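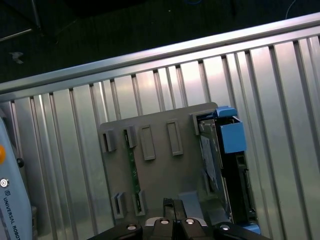 6 min read

Every gripper comparison I have been asked to read in the last two years has a table in it, and the table has a column for payload. I would like to argue for removing that column, or at least for moving it to the far right where the mounting pattern and the cable exit direction usually go.

My background is narrow, and I should state it. I work on disassembly and reseating tasks for a small integrator in Ostevcombe. The parts are the insides of computers: drives in carriers, narrow circuit boards standing on edge, cable clips, plastic latches. The heaviest thing our cell picks up could be lifted by any electric parallel gripper sold today. Payload has never once decided a purchase for us. Reach into a crowded space decides nearly all of them.

Consider a drive module in a black carrier with a blue latch at the top, fixed to a gray plate. Next to it stands a thin green board, edge-on, with clips at its top and bottom. The drive is easy to grasp if it is alone on a bench. With a board for a neighbor, the question becomes how much room the finger needs on the outside of the grasp, at full opening, including whatever the finger is bolted to. That number is not on the data sheet. It can be worked out from the drawing if the drawing is good, and in my experience it is good on half of them.

We ran three grippers through the same task on a UR arm. The Jotance unit was the most expensive. The Pludside was the cheapest. The third was a Kodikara body with fingers we cut ourselves. Each did 771 cycles of the same sequence: approach, close on the carrier, lift, retreat, return, reseat. We changed the fingertips where the vendor allowed it and left everything else alone, including the program, apart from the tool center point and the payload setting.

The Jotance closed with the most repeatable force, and it made almost no difference. A drive carrier is stiff plastic. It does not care whether it is held with 30 newtons or 40. What stopped the Jotance was its housing, which is wide at the shoulders. On a straight approach the shoulder reached the neighboring clips before the tips reached their grasp height. We tilted the wrist to get past that, and then the lift was no longer parallel to the slot, so the carrier dragged on one side. The fix was longer fingers. Longer fingers gave up some of the stiffness we had paid for.

The Pludside had sloppier jaws, with play we could feel by hand, and a slim body. It completed more cycles without a stop than the Jotance did. I don't offer this as a recommendation. The jaw play would be unacceptable for inserting a board into an edge connector, and we would not try it. For the carrier, the play worked as a cheap form of compliance, and the carrier found its own way into the slot.

The Kodikara with our own fingers came out between the two on stops and ahead on cycle time. Most of the credit goes to finger geometry. One finger was left taller so that it could touch off against the side of the carrier before the other one closed. Tanvir Kanagaratnam drew that set in an afternoon, and I would put it against any catalog finger for this part and no other.

My conclusion from this is that a gripper test which does not use the customer's clutter measures very little. Vendors demonstrate on a block, alone, on a mat. Reviewers then repeat the demonstration with a better camera. A block on a mat tells you that the jaws open and close.

The same complaint applies to wrist cameras, where I expect more disagreement. The usual comparison is done on resolution and frame rate. We spent a good part of our budget on a higher resolution sensor and then discovered that our detection failures were nearly all glare. Ribbed aluminum extrusion is a common table surface in robot cells, and it is a poor background for a camera that moves. The grooves return a bright streak at one wrist angle and go dark at the next. A matte gray part in front of it stays readable. The background does not stay the same between two consecutive poses, and any segmentation that leans on the background will drift with it.

The cheap camera had a wider field of view. It kept the fingers and the part in view together for longer during the approach, which was worth more to us than the extra pixels. I would now ask for these figures before resolution:

minimum focus distance with the fingers fitted
how much of the view the gripper body covers at full opening
how the exposure behaves when half the view is bare metal
cable bend radius at the wrist

None of them was in the brochure for either camera. The last one sounds trivial and cost us a connector.

There is a reasonable case on the other side. Payload, stroke, force and resolution are easy to measure and mean the same thing in two different shops. Clearance in my fixture means nothing in yours. A standard table lets a buyer throw out the unsuitable units before spending money on a trial, and I accept that use. If your part is heavy, the payload column is the first one you should read. My objection is to the next step, when the units left in the table are ranked by the same columns that were used to filter them. Two grippers that can both lift the part are equal on lifting. The one with the larger number is not better at it.

A second objection, which I hear from colleagues, is that a cluttered test takes too long. Ours took longer to fixture than to run. The plate had to go back to the same pose after every change of tool, upright, with the clips facing the gripper, and we went through several ways of holding it before the pose stayed put. I don't see this as wasted time. The fixture problem was going to exist in production with any gripper, and we met it before the purchase order instead of after.

On controllers I have less to say. We tried force-based search for the reseating step on all three units, using the arm's own force sensing, and it helped the stiff gripper most and the sloppy one least, as one would expect. The tuning values did not transfer between grippers. Anyone publishing a comparison with a single set of gains should say which gripper they were tuned on, because the others have been handicapped by an unknown amount.

What I would like to see from vendors is modest. Publish a swept envelope for the gripper body at full open and full close, as a solid model, with the recommended fingers fitted and the cable attached. Publish it for the camera bracket as well. Pludside already does this for the body, without the cable. Jotance sent one on request, and it was for the previous revision.

We bought the Kodikara. The Pludside stays on the shelf as the spare, with a second set of fingers in the drawer marked for carriers only.

Search this site
Enter keywords
Go

Related
Finger stiffness and what it costs you
Tool changers on small arms: a second look
Glare, extrusion and the wrist camera
Reseating without a force sensor
Comments on our September cable routing post

Posted June 12, 2021 | 2,054 views

Contact | Copyright Ostevcombe Automation Notes | Back to top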